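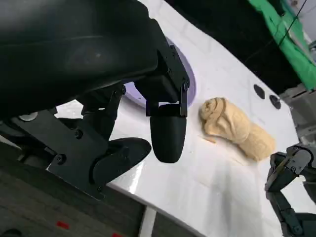 Tan cloth rolled up on the white table, Fetside.

Fetside Table Room – progress report to Orkton
Reporting period: January to 6th May

1. Summary

The grant was made to set up a table room at Fetside where people who are getting back into everyday kitchen and dining tasks can practise them at their own pace. The tasks are setting a place, clearing it, dealing with crumbs and spills, and putting everything away. The room has been in use since January. We have held 40 sessions in the period, against a target of 40 for the half year, so we are ahead of schedule on numbers. We are behind on the written task cards and on storage, and both are covered below.

Spending is within budget. There is one request for a change, in section 6.

2. The table and the room

The main table has a glossy white top. We picked white so that crumbs, cloths and coloured dishes would show up clearly, and people have told us it helps. The drawback is glare. Under the overhead lights the gloss throws back bright patches, and a pale crumb sitting in one of them is easy to miss. We have tried laying a white cover over part of the top for some sessions. It cuts the shine but it creases, and crumbs settle in the creases. We have not decided whether to keep it.

The top also has round holes in it. Small bits get swept into them during wiping practice. For now the instruction is to wipe away from the holes and gather at the near edge. We would like to fit covers but have not found any that sit flush.

The second table, which was to go along the wall, has been delivered but not put together. It will be ready for the next period.

3. Cloths and wiping

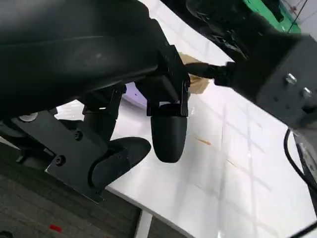

Crumpled tan material, held.

Wiping and folding took up more of the period than planned. In the original plan it was a short task at the end of each session. In practice people wanted to spend longer on it, and by the end of January we had made it a task of its own.

We bought beige and tan cloths at the start. They wash well and do not show stains, but they are close in colour to bread and biscuit crumbs, and several people said they could not tell whether the cloth had picked anything up. Next period we will buy a darker set and use the two side by side. The tan ones will still be useful for folding and rolling, where colour matters less.

The folding task now has two levels. The first is to gather a crumpled cloth and set it down clear of the dishes. The second is to flatten it, fold it in half and in half again, and put it on the shelf. Rolling was added after people asked for it. A rolled cloth tends to come loose at one end, and the task card needs a drawing of how to tuck it in.

We also keep a tub of mixed soft and crumpled items for picking up and sorting. It is refilled as things wear out. The contents are cheap and this line is well under budget.

4. Dishes and crumbs
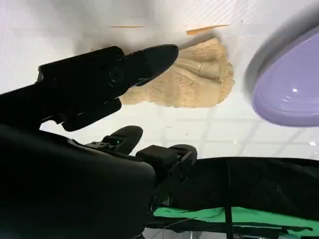
The crumb task is the hardest of the set and the one we have changed most. The first version asked people to clear a scatter of crumbs from the whole table, and many gave up part way. We now start with the crumbly material in one mound and the lavender oval piece close by on the white top, so the area to be cleared is small and has an obvious boundary. A mound still leaves ragged edges and a few stray crumbs, and those are left for the second half of the task. Most people now get to the end of the first half without help.

The dishes came from Itska. We asked for plain colours, each different from the others, so that an instruction such as "move the mug first" could be given by colour if a person preferred it that way. This has worked well. The lavender and the teal are told apart without trouble on the white top. The order arrived in two lots and the second was late, which is the reason the clearing sessions did not start until the room had been open for a few weeks.

Glossy dishes slide more easily than we expected when they are bumped with a cloth. Some people like this, as it makes a plate easy to push to one side. Others find it off-putting. We are looking at a thin mat for the second group.

5. Sessions and take-up

Groups are kept small. In all, 17 people have come to at least one session, and most of them have come back. Afternoon sessions fill first. Mornings are quieter and we have started using them for people who want the room with less going on around them.

A typical session begins with the table part laid and part untidy. The person decides what to deal with first. We had written a fixed order into the plan (dishes, then food, then crumbs, then cloth) but dropped it early on.

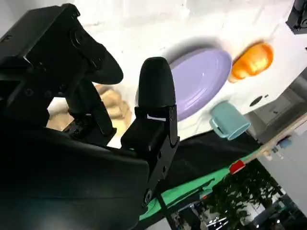
People have their own habits from home and there was little to gain in asking them to change. Some clear the mug before anything else. Some leave it until last and stack from the plate up. The task cards are being rewritten to say what the finished table should look like and leave the order open. Half of the cards are done. The rest were due before this report and are late.

Feedback has been collected on a short form at the end of each session. The comments that come up most often are:

The table is a good height.
The lights are too bright on the white.
More time for folding.
Could there be a tray for carrying things to the shelf?

A tray has been ordered.

6. Money

Spending on the tables, dishes and cloths is in line with the budget sent in with the application. The soft items line and the printing line are both underspent, the second because of the late cards.

The one shortfall is storage. We had planned to use the cupboard already in the room, but it is too deep to be of use for single dishes and people cannot reach the back. Open shelving has been quoted at almost $1,000 fitted. We ask Orkton to agree to the printing and soft items underspend being moved to cover it. No new money is requested.

7. Next period

Put together and open the second table.
Finish the task cards, with the rolling drawing included.
Buy the darker cloths and try them beside the tan.
Decide on the cover for the white top, and try dimmer bulbs before doing so.
Fit the shelving, if the change in section 6 is agreed.
Run two trial sessions at Yurt, the smaller site, using a portable set of the same dishes.

The session list and the budget sheet are attached separately.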